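3.2 상차림 과제의 공간 및 기물 구성

본 절에서는 가정 내 1인 상차림 행동을 분석하기 위하여 설정한 공간과 기물의 조건을 기술한다. 선행 연구의 상당수는 식탁이 고정된 전용 식사 공간을 전제로 하였으나, 소규모 주거에서는 거실이나 침실의 일부에 접이식 탁자를 펼쳐 식사 공간으로 전용하는 사례가 빈번하다. 이에 따라 본 연구는 별도의 식당을 갖추지 않은 주거를 조사 대상으로 삼았으며, 예비 조사에서 확보한 147건의 상차림 기록 가운데 기물의 배치가 온전히 확인되는 138건을 분석에 포함하였다. 나머지 기록은 식기의 일부가 다른 물건에 가려 위치 판정이 곤란하여 제외하였다.

기물의 분류에는 Dendero 배치 부호표를 사용하였다. 이 부호표는 식기를 취식 도구, 접시류, 발형 용기, 음료 용기의 네 범주로 구분하고, 각 기물의 위치를 사용자가 앉는 쪽 모서리를 기준으로 기록한다. 재질은 별도의 항목으로 부호화하되, 육안으로 판별이 어려운 경우에는 '미상'으로 처리하였다. 부호화는 두 명의 평정자가 독립적으로 수행하였으며, 판정이 엇갈린 기록은 합의를 거쳐 확정하였다.

상판의 무늬 또한 기록 대상에 포함하였다. 무늬가 뚜렷한 상판에서는 작은 물건의 윤곽이 배경과 섞여 보일 수 있고, 광택이 있는 금속 식기는 주변의 빛을 반사하여 가장자리의 판정에 영향을 줄 수 있다. Purgate 예비 조사에서 평정자 간 불일치가 주로 상판의 색과 유사한 종이류에서 발생하였다는 점을 고려하여, 본 조사에서는 종이류를 식기와 분리된 부속물 항목으로 다루었다.

분석 결과, 가장 높은 빈도로 관찰된 유형은 식기를 탁자의 앞쪽 모서리를 따라 한 줄로 놓는 '전면 선형 배치'였다. 그림 4의 기록에서는 포크와 숟가락이 왼쪽에 거의 나란히 놓이고, 그 오른쪽으로 얕은 스테인리스 접시와 같은 재질의 발형 용기가 이어진다. 반투명한 자홍색 플라스틱 컵은 접시와 발형 용기 사이에서 약간 뒤로 물러난 자리에 있다. 탁자의 먼 쪽에는 작은 흰색 사각 종이 세 장이 간격을 두고 놓여 있어 부속물로 부호화하였다.

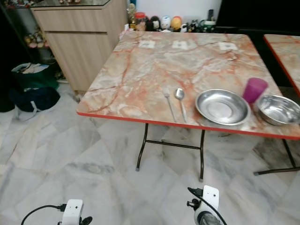

그림 4. 접이식 탁자 위의 전면 선형 배치. 대리석 무늬 상판, 붉은색 테두리.

전면 선형 배치에서는 탁자의 중앙부가 비교적 넓게 남는다. 이 여백은 공용 반찬이나 냄비를 놓기 위한 예비 공간으로 해석할 수 있으나, 단순히 손이 닿기 쉬운 위치에 식기를 먼저 놓은 결과일 가능성도 배제할 수 없다. 두 해석을 구분하려면 음식이 놓인 이후의 기록이 함께 필요하므로, 이에 관한 논의는 5장으로 미룬다.

한편 Kukau 주거 분류에서 '겸용 거실'에 해당하는 공간의 경우, 수납장이나 장식 선반이 탁자와 인접하는 경향이 있었다. 이러한 공간에서 탁자의 위치는 식사 동선과 더불어 기존 가구의 배열에 의해서도 제약을 받는다. 본 연구는 탁자와 가장 가까운 가구 사이의 거리를 보조 변수로 기록하였으며, 거리의 측정이 불가능한 12건은 해당 분석에서만 결측으로 처리하였다.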